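Livo Student Project: Operators Wanted for Two-Arm Cloth Handling

The Livo project at Elham is recruiting student operators for the fall term. Livo is a student-run robotics project on the handling of soft materials, mainly garments and household cloth. The position is part-time and open to all majors.

Work involved

Operators teleoperate a two-arm station through short cloth tasks: picking up, stretching, folding and laying flat. Each session covers one task and one set of fabrics. The current task list calls for 400 episodes per task. Operators also label failed grasps and log gripper faults before the next session starts.

Requirements

Enrollment at Elham for the full term
Availability for 2 sessions per week
Completion of the lab safety module before the first session
Steady hands and normal or corrected vision

Programming experience is not required. Applicants who know Python may ask to join the Slanina subgroup, which maintains the logging software.

Station

Both arms reach over a shared white table and end in parallel grippers with two fingers each. Stretch tasks start with one gripper at each end of the cloth. Operators are expected to judge tension by eye and stop before the fabric slips.
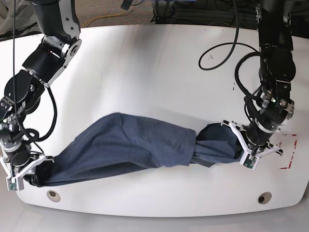
Terms

Paid hourly at the student assistant rate. Training takes 6 hours and is paid. Sessions start at 4 p.m.

How to apply

Send a one-page resume and your class schedule to the Livo project desk, Drarier Building, Room 467. Applications are reviewed in July.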